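We use cookies to remember your settings and count visits. Accept | Manage

Three weeks with the Skasley outdoor simulator pack

I maintain the navigation code for a small delivery robot at work, and most of my testing happens in simulation before anything rolls outside. For two years I used a free warehouse scene. It has flat floors and even lighting, and it told me very little about how our robot would do on a real sidewalk.

In June I paid for the Skasley outdoor pack. It costs $277 for a single seat, or $111 if you already own their indoor set, which I don't. You get six maps, a set of walking people, a sun you can move, and a bridge to the usual robot software. Kieran Lynch on our team did the install on the lab machine and I did my own at home. His took an evening. Mine took two, mostly because I had an old graphics driver.

The map I use most is the plaza. The start point I picked looks out between two concrete walls, with cobbles first and then smooth paving farther on. A hard shadow crosses the cobbles, and that shadow is the reason I kept going back to this spot. Our obstacle detector treated the edge of it as a curb on the first run and stopped.

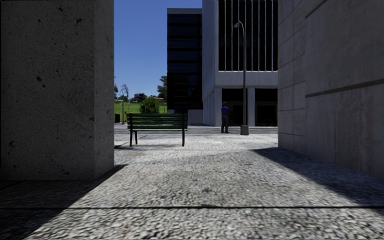
What works

The lighting is the best part. You can set the time of day in a plain text file, so I ran the same route 200 times overnight with the sun in a different place each time. The false curb showed up mostly in the late afternoon settings. I fixed a threshold, ran another 200, and it was mostly gone.

People are placed from a list, and you can have them stand still or follow a path. I put one standing out on the paving, past the bench, and used him as a fixed target for the person detector.

What doesn't

The cobbles look soft when the camera is low and close to them. If your robot's camera sits near the ground, you'll notice. The physics for the cobbles is also too smooth. Our wheels should rattle there and they don't, so I add noise by hand.

The manual is thin. I wrote to support on a Tuesday and got a useful answer the next morning from Slavica Đorđević, who sent me a config file that should have been in the download.

I'd buy it again at the lower price. At full price, try the demo map first.

Comments

Fiachra Tully: Does the bridge handle depth cameras?

Reply from the author: Yes, but you have to turn it on in the sensor file.

Eoin Mulligan: Same trouble with the cobbles. I swapped in my own ground mesh.

Related posts

Moving our maps from Vincze to Ilemo
Zirkent wheel encoders, one year on
Cheap bumpers for small robots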